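Ticket 3763 – Notes lost or duplicated when moving between code and text cells
Product: Erketti (desktop), sync through Cillus
Opened by: Afaf Harb
Assigned to: Shiuli Kumarasinghe
Status: Open – waiting on vendor

Afaf Harb, 9:10 am
I have a notebook of 522 notes. Since the November update, whenever I turn a text cell into a code cell and then click into another note, the first note comes back with the cell doubled, or with the cell gone. It doesn't happen every time. I've lost two pages of shell commands I had no other copy of. Please don't tell me to reinstall, I've done it.

Shiuli Kumarasinghe, 9:45 am
Thanks Afaf. Can you tell me whether Cillus is running when it happens, and whether the notebook is on your local drive or the shared one?

Afaf Harb, 10:02 am
Running, yes. Local drive. I did try pausing it and got one duplicate anyway, so I'm not convinced sync is the culprit, whatever the help page says.

Shiuli Kumarasinghe, 11:30 am
Neither am I. The help page blames sync for everything, including the font bug last year. I copied your notebook to a clean profile with Cillus removed completely and converted cells by hand until I got bored. Result: 26 conversions, three duplicates, one missing cell. Pausing Cillus only stops the upload. It keeps watching the folder, so your paused test didn't rule it out, but mine does.

Ottmar Ostermann, 1:15 pm
Before we go chasing the editor, has anyone ruled out the disk? We had a ticket a while back where "lost" notes came down to a failing drive. I'd want that crossed off first.

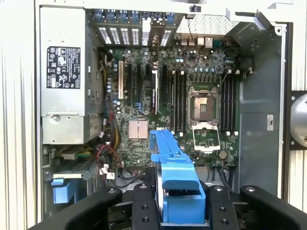

Workstation tower, side panel off.

Shiuli Kumarasinghe, 2:40 pm
Disk check came back clean on Afaf's machine and on mine. Same fault on both, different drives. I'd call that crossed off.

What I can see in the log is that the editor writes the note twice on conversion. Once when the cell type changes, and again when focus leaves the note. If you click away quickly, the second write sometimes starts before the first one has finished. Wait a few seconds before clicking away and I can't make it fail.

Nkechi Iyamu, 3:05 pm
I passed this on to the vendor with the log attached. Their first reply was that it is "fixed in build 227". I'm running build 227. It does it here too.

Shiuli Kumarasinghe, 3:20 pm
Of course it does. The release notes for that build mention a change to cell colours and nothing about saving. Nkechi, could you ask which change they think fixed it?

Nkechi Iyamu, 4:10 pm
Asked. The answer was that they'd "look into it further". I've told them the ticket stays open until someone can name the change.

Workaround for now
1. Turn off "Save when leaving note" under Preferences, Editor.
2. Save by hand after converting a cell, and wait for the dot in the title bar to clear.
3. Keep the daily backup on. The missing shell commands may be in the backup folder from the day before – look there before retyping them.

Afaf Harb, 4:35 pm
Found one of the two pages in the backup. The other one is gone. The workaround seems to hold so far, but so did the reinstall for a morning, so I'll give it longer before I believe it.

Related tickets
Erketti: search skips code cells in long notes
Erketti: pasted text loses its indents
Cillus: paused sync still locks files
Nolte export: headings come out as plain text

Contact the support desk | © Sturkora Support | Back to top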